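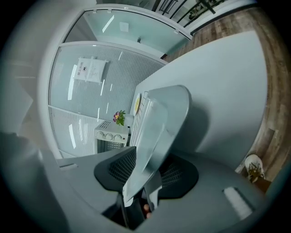
Gripper week, part two

So the handheld gripper trial is finally off my bench and into the office, and I've been walking around with one of these things for most of the week. If you read the last newsletter you'll know we had two on loan to compare, the Prodow and the Aitken, and that I had strong feelings about both of them before I'd picked either one up. A few of those feelings have had to change!

Quick recap for anyone who joined the list this month. We want to record ordinary kitchen jobs by hand (plates in and out of a rack, opening and closing a toaster oven, shifting a mug) and then have the arm learn from the recordings. You squeeze the trigger, the fingers close, and the camera on top catches whatever the fingers are up to. The arm back in the lab wears the same fingers, so in theory what works in your hand should work on the arm. In theory.

The Prodow weighs 480 grams and the Aitken weighs 500, and I was all set to tell you that 20 grams is nothing. Well, after a morning of plates I'd have sworn the Aitken was twice the weight. I think it's the balance. The Aitken carries its battery up front near the fingers, and your wrist is holding that up every time you reach across a desk. The Prodow has its battery in the handle and I could keep going until lunch without grumbling.

Fingers next. Both kits come with soft ones and stiff ones, and I went in as a stiff finger person. I like knowing where the tip is. But a plate leaning in a rack gives you hardly any room, and the stiff tips kept knocking the rim before I'd got around it. The soft ones bend a little, slide past and settle. I did have trouble with the soft pair on knobs, where they twist before the knob does, so I ended up turning those with the tips pushed in much closer than I'd like.

Then there's the view, and this is where I spent most of Thursday. With the camera set back, the gripper body takes up a big chunk of the bottom of the picture, and I kept wanting to move it forward to get rid of that. I tried it. You do get more room in the picture, but you lose the base of the finger, and our tracking was much happier when it could see the finger from the root up. So back it went. I'm learning to live with a lot of gray gripper.

The other thing I'd pass on is to watch your glass. Offices are full of it, and long ceiling lights turn into long white streaks on any partition you happen to point at. The Jondutton controller (the little box that lines up the camera with the finger readings) lost its position a few times when I swung past a glass wall quickly. Slowing down helped a lot, and so did starting each run facing something with plenty of texture. A mesh chair back is great for this, a bare desk is hopeless.

All told I got 126 runs saved over the week, with 8 thrown out, nearly all of those from me letting go of the trigger too early. The files go through the Drarnon software next, and I haven't made up my mind about that yet. It's fast, but the menus are a maze and I lost one evening just looking for the export button. It's under View. Why is it under View?

For now I'm leaning toward the Prodow handle with the soft fingers, and I've asked whether we can hang on to it through January. The Aitken does have the nicer trigger - a really light, even pull - and if they ever move that battery I'll want another go with it. If any of you have tried mixing finger types, one soft and one stiff, please write and tell me how you got on. I've got a spare pair of each in the drawer and I'm itching to try it on the toaster oven knobs.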